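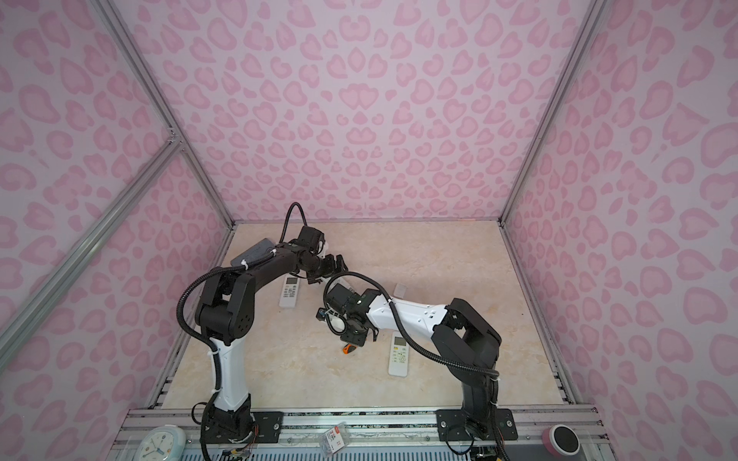 *Two robot arms bolted to an aluminum base.*

**Will the rain barrels pay off?**

Kullthorpe School has won a $500 grant from Mondovance for rain barrels, and the flyer says they will cut outdoor water use by 90 percent. I'd like to see the math. We have two barrels, one short downspout, and a vegetable bed that gets watered mostly when school is out. 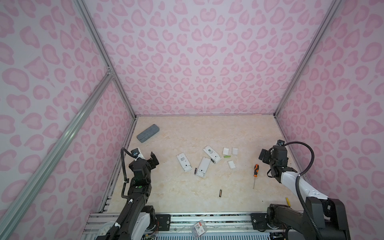
Noura Khasawneh, who wrote the application, told me the number came from the supplier, Zirkden. It hasn't been checked against our bills -- not yet, anyway. She plans to read the meter in April. I'll print whatever it says.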